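Birum Manipulation Study: Frequently Asked Questions

What does the study examine?
The Birum study asks whether a grasping policy trained entirely in simulation can handle crowded household tabletops. Training took place in 283 simulated rooms. A further 80 rooms were held back for testing.

Which robot is used?
All results were obtained with a simulated Franka arm and a two-stage grasp planner called Vatow. Objects are placed at random, so dishes, plants and personal items may share one table.
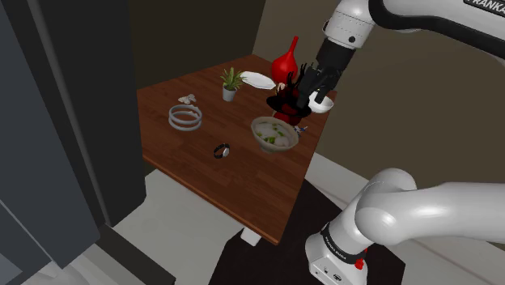
Kumiko Murakami

How is a grasp scored?
A grasp counts as successful if the object is lifted and held for three seconds. Contact with neighboring objects is recorded separately – it does not void the attempt. A wristwatch lying flat and a tall vase are scored by the same rule.

Does random placement improve results?
Yes, within limits. Success on held-out rooms rose by roughly 15 percent over the fixed-layout baseline. Thin, flat objects remain the most common cause of failure.

Are the room files available?
The Bendcombe release contains 152 of the training rooms. The remaining rooms use furniture models licensed from Aaltonen and cannot be shared at present. Requests for the test rooms are reviewed each September.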